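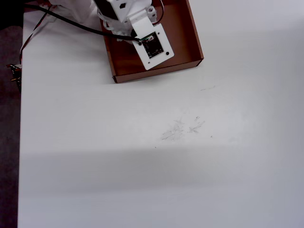
*White arm over the cardboard tray, Lomari set.*

# Lomari tray demonstrations

Last change: 24/10/2022

Lomari holds 168 demonstrations of small tray tasks, recorded in Jernevthorpe. A person drives the arm by remote control from a second, smaller arm. In 17 files the old name `ornum` is still in the header; please read it as `lomari`.

- `good/`: 151 demonstrations
- `stopped/`: the operator gave up before the end

Joint angles are in degrees. The files from July have no gripper column, so the loader fills it with zeros.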